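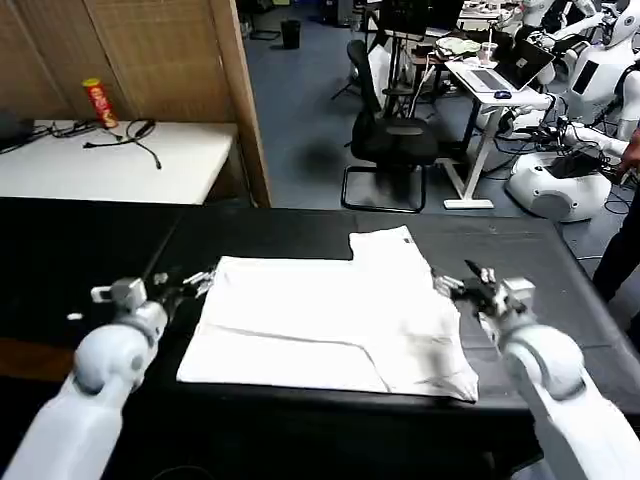

Search Plotville Help
Enter keywords

Tipping bucket reads low against manual gauge, only in heavy rain

Posted in Weather Stations, January
by Luana Assunção

I have an Urkar station with a tipping bucket rain sensor, installed last spring on the east side of Tullance. A plain manual gauge stands 9 feet away from it on its own post. In light rain the two agree well enough that I don't think about it. In heavy rain the bucket falls behind. The worst storm so far came in at 83 percent of the manual total, and most of that rain fell in a single burst in the early evening.

What I have checked:

- Funnel and screen are clean.
- The base is level by bubble level in both directions.
- No trees or roofline close enough to either gauge to matter.
- The console logs every interval, with no dropped packets during the storm.

I log everything in Fortin, which lets me set a rain multiplier. My first thought was to enter a factor that brings the storm total up to the manual gauge and leave it there. Before I do that I would like to know whether a single factor is the right fix, and which of the two gauges I should believe. I also send the readings to a regional drought map, so I don't want to inflate the small events.

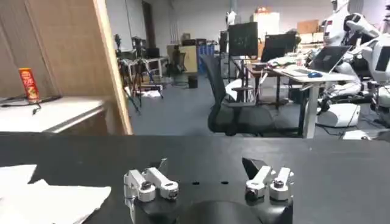

The manual gauge has an inner measuring tube and an outer cylinder for overflow. For the storm I read the full tube, emptied it, poured in the overflow and read it again, then added the two readings.

Everaldo Nogueira
Accepted reply

Believe the manual gauge, provided you didn't spill anything in the transfer. Your procedure is the standard one.

The loss you describe is the normal behavior of a tipping bucket at high intensity. The bucket needs a fraction of a second to swing from one side to the other. During that swing, water keeps coming out of the funnel, and part of it goes into the side that is already full and gets dumped without being counted. At low rates the amount is too small to notice. At high rates the tips come close together and the uncounted share grows. The error therefore depends on rate, and a single multiplier can't correct it. If you set the factor from your worst storm, you will read high in every drizzle for the rest of the year.

First find out whether the bucket is right at a low rate. Measure 500 ml of water and let it drip through the funnel slowly, over an hour or longer. A bottle with a pinhole in the cap works. Count the tips in the log and compare with the number the manual gives for your funnel area. If it is within 2 percent, leave the adjustment screws alone. If it is outside that, turn both screws by the same amount and repeat.
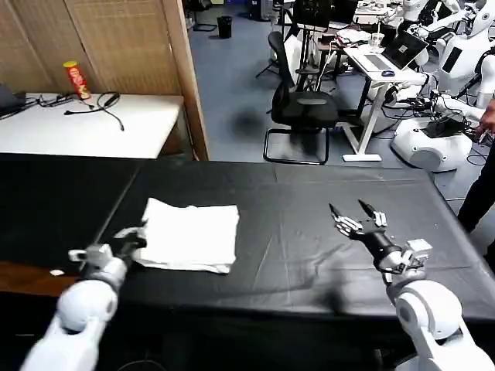
Folded white towel on a black-covered table.

After that, run the same volume through at a faster drip and compare again. The difference between the slow run and the fast run is your intensity error. Do a few different rates and you have a correction curve. I don't know whether Fortin accepts a curve. If it doesn't, leave the multiplier at one and note the limitation in your station metadata.

Disconnect or flag the rain channel before you pour anything, or the test will show up on the drought map as rainfall.

Reinaldo Queiroz

Mine did this too. I set the multiplier to match the big storms and it looks fine to me. Check for spiders as well, they get under the bucket.

Jucélia Araújo

Everaldo has the main cause. Two additions.

Check the outlet at the bottom of the funnel as well as the screen. A partial blockage there delays the water without losing it, so the intensity on the graph looks flat-topped and the bucket keeps tipping after the rain has stopped. The total comes out right in that case. If your total is low and the graph ends when the rain ends, you can rule it out.
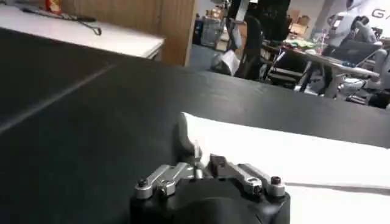

The other is wind. Compare the mounting heights of the two rims. A gauge mounted higher sits in faster air and catches less, and heavy bursts usually arrive with gusts, so wind loss and tipping loss show up in the same storms and are hard to separate from the totals. The drip test removes wind altogether. If the fast run in still air accounts for only part of your gap, the rest is probably exposure, and lowering the higher gauge will do more than any setting in the software.

Keep your storm readings from before any changes. You will want them for comparison.

Related in Weather Stations
Rain gauge frozen overnight, false total at thaw
Fortin: editing a single bad rain interval
How high to mount a wind sensor on a flat lot
Pressure reads high after moving the Urkar console upstairs
Soil moisture probe drifts in dry clay (Solange Rocha)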